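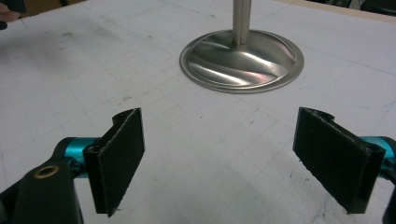
Title slide: the open gripper and the steel stand, on the club table.

Slide 1, hello
Say hi, say my name slowly, thank Zonstead for the room and the coffee. I run the after-school robotics club at Piltedholm with Corina Pop, who is sitting near the front and will wave if I go over time. (Corina, please wave big. I missed it at the practice run.)

We have 17 students this year. Some can solder better than I can, and a few joined in the fall never having held a screwdriver. Ask for a show of hands: who coaches a club? Who wants to start one? If it's mostly the second group, slow down on slide 4 and skip the parts list.

Slide 2, what we do all afternoon
The project is called Clalska, which was a typo on a sign-up sheet and then it was on the T-shirts, so there we are. The students hold a gripper by hand and do a simple job with it, over and over, and we record every try. Later the recordings go toward teaching an arm to do the same job. That's the whole plan! It sounds easy, and I thought we'd be done by March.

The goal on the whiteboard says 1000 good tries. As of last week we're at 681. Pause for the kids in the back row to cheer, because they will, I've promised them they can.

Point at the pencil lines on the table. That grid was drawn with a yardstick by two of our ninth graders and it took them most of an afternoon. They use it to put the stand back where the notebook says it goes. Before the grid we had "a bit left of the coffee stain," and then someone cleaned the table.

Slide 3, the fingers
This is my favorite part so I need to watch the clock. Two black fingers, teal mounts, fuzzy pads on the inside faces. The kids got into a real argument over pads. One team wanted something smooth, another wanted the fuzzy stuff, and we let them test both and put the numbers up on the wall. Fuzzy won. The downside is that the edges fray and we're forever deciding whether a pad is worn out or just scruffy. Our rule now is that whoever is running the session decides and writes it in the notebook, and you can grumble but you can't overrule them.

Mention the curled lips at the top of the fingers if anyone looks curious. I always get a question about those, so I may as well get there first: they stay the way they are until somebody draws me a better one. 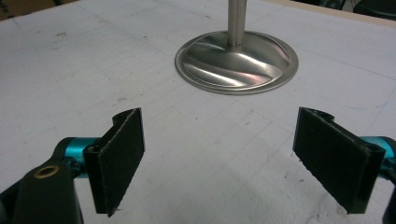

Slide 4, shiny things are hard
So, the stand. I wanted an easy first object and I picked polished steel, and if I could go back I'd pick a nice dull block of wood. The base throws back every light in the room. Move a lamp and the bright bands move too, so two recordings of the same stand in the same square can look pretty different when you play them side by side. Corina spotted it before I did. She had the students play back old recordings and call out what had changed, which was loud and great fun, and they found 104 tries we ended up marking as "check again."

Was I upset? A little! But look at it from the kids' side. They'd been told data matters, and now they had a pile of it with their own names next to it and had to decide what to keep. One girl threw out nearly all of her own tries and did them over the next session. I didn't ask her to.

If there's time, tell the story about the approach angle. Short version: left-handed students come at the stand differently, we'd only written instructions for righties, and a lefty rewrote the sheet for everyone. If there's no time, skip straight to slide 5.

Slide 5, money and stuff
Keep this quick. The parts came out of a small grant from Semeniuk, plus a bake sale. The gripper was put together by the students from a kit of parts, and yes, we lost screws, and yes, buy double the small black ones. The table is just a table. Please don't spend your budget on a table.

Slide 6, what I'd like from you
Ask for two things. First, if your club has old objects in odd shapes, we'll take them. Second, come visit. We meet at 3:30 and run until the late bus, and the students love explaining things to grown-ups.

Leave the last slide up with the club email on it. Take questions. Send the pad questions to the back row.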